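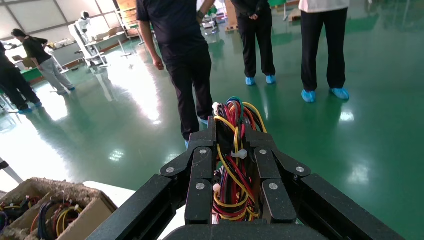 By Corentin Lefèvre | Updated July 31, 2021 | Company Supplies

Pastano Share Certificate and Minute Book Set

The Pastano set is a ring binder with printed inserts for small companies that want to keep their share certificates and meeting minutes on paper. It suits a newly formed company as well as an older one that is moving its papers out of folders and envelopes.

The binder has a hard cover with a label holder on the spine. Inside are 23 blank share certificates with matching stubs, numbered in order, and 100 sheets of minute paper. The sheets are punched for the rings and can go through a laser or inkjet printer. A template for each is available as a free download once you have ordered.

Certificates

Each certificate has space for the company name, the holder's name, the class and number of shares, and two signatures. Fill in the stub when you issue the certificate and leave it in the binder. If shares are later transferred, write the new certificate number on the old stub – the stub has a line for this.

Minutes

Minute sheets have a heading for the date, place and type of meeting, and a signature line for the chair at the foot. Board minutes and shareholder minutes go behind separate dividers. Written resolutions can be filed behind either one, depending on who passed them.

Options

Garnmont edition: same contents, cloth cover, company name stamped on the front. Names of up to 2 lines. Stamped covers are made to order and can't be returned unless faulty.
Tello refill pack: minute sheets only, 195 to a pack. Fits both binders.
Skirkar slipcase: holds one binder. Sold separately.

Ordering

Please give the company name exactly as it appears on your formation papers, including punctuation. We print what you send. Plain sets ship from stock, and stamped covers take longer – the order page shows the current wait.

The set is stationery only. It does not include filing services, and we can't advise on which records your company has to keep or for how long. Ask your accountant or attorney if you are unsure.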